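# Badach Mesh Wash Bags

Flat, zippered wash bags for delicates, knitwear and small items that get lost in a full drum. Sold singly and in sets. All sizes are in stock and leave our shop the next working day.

## What they're for

A wash bag keeps thin fabric away from hooks, buttons and the fins of the drum. Use one for bras, tights, baby socks, fine knits, face masks and anything with a loose weave. Water and detergent pass through the mesh, so the wash itself doesn't change. You don't need a special cycle, though we suggest a lower spin for wool.

## Sizes

| Size | Fits |
|---|---|
| Small | Socks, tights, one or two bras |
| Medium | Shirts, pajama tops, a thin sweater |
| Large | Heavy sweaters, bath mats, a crib sheet |

The Medium is the one most people reorder. If you're between two sizes, take the bigger one. A bag that is packed tight won't rinse well, and clothes come out with soap in the folds.

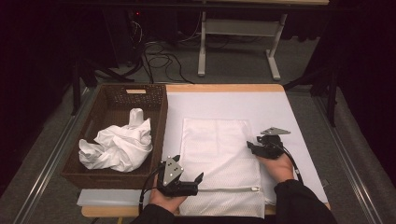

Sorting takes less time if the bags are kept where the dirty clothes are, so the thin things go straight in and don't have to be fished out on wash day. Any hamper or shelf will do. A wicker basket with a handle cutout in the rim works fine for the unsorted clothes, with the bag laid flat beside it and the zipper edge toward you. Lay the garment in, smooth it once, and close the zipper all the way to the end stop. Turn anything with a print inside out first.

## Fold creases

New bags ship folded in a paper sleeve and will show crease lines. They don't affect the wash and you don't need to iron them out. Please don't iron the mesh at all.

## Care

- Wash warm or cool, up to 104°F.
- No bleach.
- Hang to dry. Low heat in the dryer is OK for the Small and Medium, not for the Large.
- Empty lint out of the corners now and then by turning the bag inside out.

If the zipper gets stiff, rub a bit of bar soap along the teeth and work the pull back and forth.

## Ordering

| Item | Order no. |
|---|---|
| Medium, single | 299 |
| Set of 7, mixed sizes | 478 |
| Trade carton, all Medium | 1192 |

Trade cartons are meant for laundromats, guesthouses and daycare centers. They come without the paper sleeves. The Leder hanging rack and the Bachmann clip rings are on their own pages and can be added to the same order.

The mixed set was out of stock through November. All back orders have been sent.

## Returns

Unused bags can be sent back within 30 days. If a seam or zipper fails in the first year, send us a photo and we'll mail a replacement. You can keep the old one.

Questions about trade orders go to Amparo Peñalver. For everything else, write to Afaf Rawashdeh at the shop desk and put the order number in the subject line.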